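3.2 Desk objects and the shared container

The second group of objects in our study comes from the desk at home. In the interviews held in September, many participants told us that they do not have one fixed place for small electronic devices. A phone is left where it was last used, and an old phone, which is seldom thrown away, moves from drawer to drawer. Caldeira and Agudelo call this "resting stock", and we keep their term in this section.

For the tidying task we therefore selected objects of two kinds. The first kind stays on the table during work, such as a laptop and a mouse with its pad. The second kind should go to a container when the work is finished. We included phones of different age and shape in the second kind, as the participants from Pisbridge often kept both a current phone and a folding one. The container is an open basket of wire mesh, so that the contents remain visible from above.

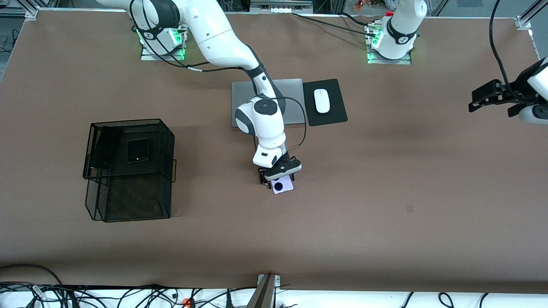
Figure 7. Desk arrangement with a closed laptop, a mouse on its pad and a mesh basket with a dark smartphone inside. A lavender flip phone is held just above the table.

The laptop is kept closed in this arrangement. We consider a closed laptop as a flat surface which invites people to put other things on it, and this habit was mentioned in 24 of the interviews. The mouse pad has a similar effect, but it is weaker because of its smaller size. For the basket we gave no rule about order. Objects may lie flat on the bottom or lean against the wall, and both positions are accepted as tidy in our coding.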